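Singer Jussara Prado and actor Reinaldo Siqueira have announced their separation after two years of marriage. A joint statement released in June asked for privacy and confirmed that no further interviews will be given.

The couple met in Kulavport during the filming of the drama Holanda, in which Siqueira played the harbor pilot. They were married in Nundar before 300 guests.
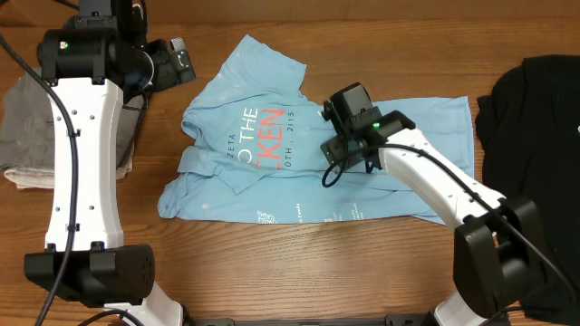
Prado will continue her concert tour as planned. The Plorkulham date, for which 1,000 seats were released, remains on the schedule. Siqueira has withdrawn from the spring stage season.

This blog has covered both careers for many years and extends its good wishes to each of them. Reader comments on the engagement post, 429 in all, are now closed.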